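Tension Loss in Drawcord Closures on Laundered Outerwear
Project report, second-year textile engineering
Touran Naseri and Normunds Lapiņa
Supervisor: Nazanin Vahidi
Submitted 07/05/2020

1. Background

Drawcords at the hood and hem of a jacket are held by a spring cord lock. Users report that the lock slips after repeated washing. The project measured how much holding force is lost, and whether the loss comes from the cord or from the lock.

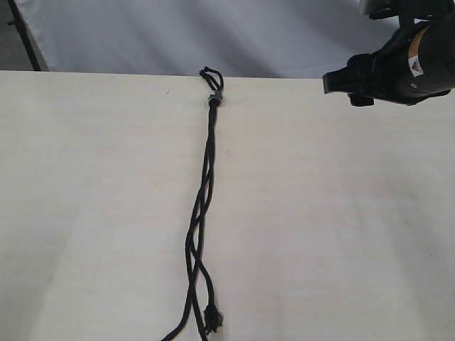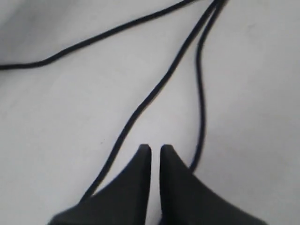
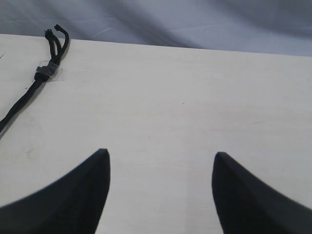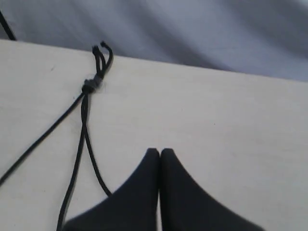

The literature on closures deals mostly with child safety and cord length. Slip force is treated in supplier data sheets, where the test method is often left out. Two sheets for similar locks can therefore give values that cannot be compared. We set our own method and applied it to every sample.

2. Materials

Cords came from two suppliers, Kolleck and Azimi. The Kolleck cord is a braided polyester with a filled core. The Azimi cord is a braided polyester without a core and flattens under light pressure. All locks were of one type, bought as a single lot from Loltgate. Cords were cut to the same length and heat-sealed at both ends.

3. Method

Each cord was threaded through a lock, knotted, and mounted in the tensile tester. The lock body was held in the lower fixture and the cord was drawn upward at constant speed. Slip force was taken as the first peak on the load curve. Readings after the first peak were recorded but not used.

Samples were washed with a standard detergent and air-dried flat. Slip force was measured before washing and again after every 5 cycles. Cord and lock were washed together in one group and separately in the other, so that a worn cord could be tested in a new lock and the reverse.

Simin Hassanpour ran the washing schedule in January. Houshang Najafi checked the calibration of the load cell.

4. Results

The Azimi cord lost up to 27 percent of its initial slip force. Most of the loss occurred in the early cycles, after which the curve leveled off. The Kolleck cord showed a smaller loss with wider scatter between samples.

Worn cords in new locks gave nearly the same values as worn cords in worn locks. New cords in worn locks gave values close to the unwashed reference. The loss is therefore assigned mainly to the cord. Under the microscope the washed Azimi cord had a smoother surface and a smaller measured diameter under load.

5. Sources of error

The knot tightened during the first pull on several samples and produced a false peak. These runs were repeated with the knot pre-loaded. Room humidity was not controlled. The washing machine was replaced by a Renddale unit partway through the schedule, and the two machines differ in spin speed. The affected samples are marked in the appendix tables.

6. Further work

The spring force of the locks should be measured directly before assembly. Tumble drying was excluded and should be added as a separate group, using the same cord lengths and the same draw speed.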